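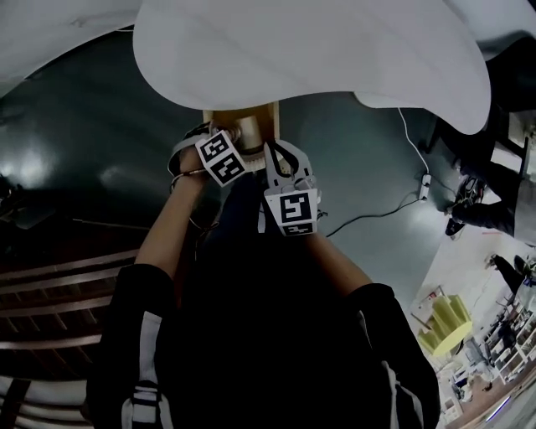 According to the Fidton bench, the jaws were closing late again on the second pair, and the cure they suggested was to shorten the return spring by one coil before touching anything in software. Tried it on the left one only. Trigger feels stiffer now, but the finger comes back to the same stop each time I let go, so I'll leave it like that for the week.

2022-12-05, shared workshop, long table

Both Jugah grippers are in use with the marker blocks on. The markers are the printed ones glued flat, same pattern set as in May. One block had worked loose at the back screw, so it got a washer and a drop of threadlocker. Don't overtighten, the plastic creeps.

Jaw width on the left one reads 479 fully open against a setting of 500. Right one reads 500. I re-zeroed the left twice and got the same number, so the offset is in the linkage and I'm correcting for it in the Sarkau config file for now. Old file is kept next to it with "pre" in the name.

Practice task is the small wooden box, small things in it, both hands working over it. The round pieces are the hard ones. With the narrow finger you have to come in from the side and keep the wrist low – coming down from the top just rolls them into the wall of the box.

Marker tracking drops out when one block is tilted far over. I went through 6 takes and threw away 2 for that. The rest are on the Vastulow drive, not renamed yet.

To do:
- print a spare block with the bottom face a little steeper
- order springs, same wire, one size longer
- measure the linkage pin on the left gripper, compare with the right
- tape down the cords at the wrist, they catch on the box edge

Left spring is the short one. If you swap it back, write it here.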